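Notebook, dye and wash bench
May 2021

Third attempt at the woad vat. Florian has asked me to stop calling it the patient.

Started with the Sterkwood lot, 470 g of dried leaf balls, crushed in the mortar until my wrist gave up and then in Imre's coffee grinder, which he is to be told about at a suitable moment. The balls smell of silage and old pond. Soaked overnight in the small bucket with the lid weighted down. By morning the lid had shifted and the whole corridor had an opinion.

Vat at 50 degrees by the glass thermometer, 47 by the digital one. I went with the glass one on grounds of seniority. Bran and madder in as before, then the chalk, in pinches. pH strip somewhere between "fine" and "are you sure". Left it wrapped in the Dhanial blanket (the moth-eaten one, please don't use the good one, it has a label on it now).

Checked every few hours. Surface went from brown to a sulky olive with a few coppery patches at the rim. Gangadharan says the coppery patches are what we want. He also said that about the second vat, which we poured away.

Dipped six test strips: two wool, two linen, two of the cotton from Clovetti that claims to be unfinished and repels water like a duck. Ten minutes each, out, air, back in. Wool came up green and turned on the line in under a minute, a decent mid blue. Linen paler, patchy along one side where I let it touch the wall of the vat. Cotton: the colour of a bruise on its way out. Rinsed it and most of that left too.

Scoured the second cotton strip with soda for an hour and tried again. Better. So the cloth is finished with something, whatever the label says. Buppha has written to Clovetti and used the word "disappointed", so it's serious. 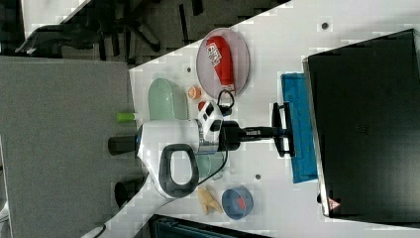

Bench, with blue cloth.

Rub test next. White cotton square over the finger, ten strokes dry, ten wet, same person doing all of them (me). Dry rub hardly marks. Wet rub takes off more than I'd like from the linen and nothing to speak of from the wool. I pressed harder on the linen because I was annoyed with it. Repeat tomorrow in a better mood.

Light test: strips 1 and 4 half covered with card and taped inside the south window. Do not open that window. Last time someone opened that window we spent a morning looking for strip 2 in the car park, and what we found may have been a crisp packet.

Costs, for Sombat, who will ask: 236 baht for the bran and chalk together, receipt in the tin. Leaf balls were left over from the Sarkent order and I'm counting them as free until somebody stops me.

To do
Calibrate the thermometers against each other and against boiling water
More bran, the coarse kind
Longer scour on all Clovetti cotton, two hours at least
Replace Imre's grinder, or clean it beyond suspicion
Ask Gangadharan for his notes on the coppery patches, if they exist on paper

Vat rewarmed and fed at six, lid on, brick on the lid. It had started to bubble slightly at one side. Left it to it.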